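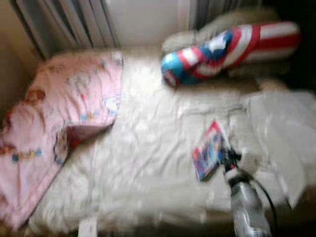
Forkel Spannbettlaken Janen, Single-Jersey

Startseite > Schlafen > Bettlaken > Spannbettlaken

Artikelnummer 3538
Lieferbar, Versand in 3 Werktagen

Spannbettlaken aus gekämmter Baumwolle mit umlaufendem Gummizug. Geeignet für Matratzen mit einer Steghöhe von 15 bis 25 cm. Für Topper und Boxspringmatratzen bitte die Ausführungen Janen T und Janen B bestellen.

Material und Verarbeitung

Das Gewebe ist ein Single-Jersey aus 100 % Baumwolle, Flächengewicht 145 g/m². Die Maschenware ist in Querrichtung stärker dehnbar als in Längsrichtung. Das Laken wird deshalb so zugeschnitten, dass die Querrichtung über die Breite der Matratze läuft. Der Gummizug ist rundum eingenäht und nicht austauschbar. Die Ecken sind mit einer Overlocknaht geschlossen, das Nahtgarn besteht aus Polyester. Am Fußende befindet sich ein eingenähtes Etikett mit der Größenangabe.

Die Ware wird nicht pflegeleicht ausgerüstet. Knitterfalten nach dem Waschen und im Gebrauch sind materialbedingt und kein Reklamationsgrund. Wer eine glatte Liegefläche wünscht, wählt die nächstkleinere Größe, sofern die Maße laut Tabelle noch zulässig sind, oder bügelt das Laken leicht feucht.

Größen

90 x 200 cm, passend für 90 x 190 bis 100 x 200 cm
140 x 200 cm, passend für 140 x 190 bis 160 x 200 cm
180 x 200 cm, passend für 180 x 200 bis 200 x 200 cm

Zwischengrößen werden in der Näherei Wallville auf Bestellung gefertigt. Maßanfertigungen sind vom Umtausch ausgeschlossen.

Farben

Weiß, Natur, Silber, Altrosa, Marine. Weiß ist optisch aufgehellt, Natur ist ungefärbt. Farbabweichungen zwischen zwei Produktionspartien sind möglich. Bei Nachbestellungen bitte die Partienummer vom Etikett angeben.

Pflege

Vor dem ersten Gebrauch waschen. Weiß und Natur bis 95 °C, alle übrigen Farben bis 60 °C. Auf links drehen, Bettwäsche mit Reißverschluss schließen oder getrennt waschen. Farbige Kissenbezüge und dunkle Drucke nicht zusammen mit weißen Laken waschen. Trocknergeeignet, niedrige Temperatur. Einlaufwert beim ersten Waschgang bis 5 %, im Zuschnitt berücksichtigt. Kein Weichspüler, kein Chlor.

Scheuerprüfung

Die Maschenware wurde im Labor Rezaei auf Abrieb und Pilling geprüft. Nach 2.000 Scheuertouren war keine Pillbildung oberhalb der Note 4 festzustellen. Prüfprotokoll Nr. 823 senden wir auf Anfrage als PDF zu.

Objektbedarf

Für Pensionen, Ferienwohnungen und Wohnheime liefern wir ab 20 Stück je Größe zum Staffelpreis. Größenkennzeichnung durch farbigen Nahtfaden ist gegen Aufpreis möglich. Die Lieferzeit verlängert sich im Dezember um eine Woche. Anfragen an Araba Boateng, Objektverkauf, technische Rückfragen an Tùng Từ, Produktentwicklung.

Lieferumfang

Ein Spannbettlaken in Banderole. Kissen, Kissenbezüge und Matratze sind nicht enthalten.

Zubehör

Matratzenauflage Janen M, wasserdampfdurchlässig
Lakenspanner, Satz zu vier Stück
Wäschenetz, groß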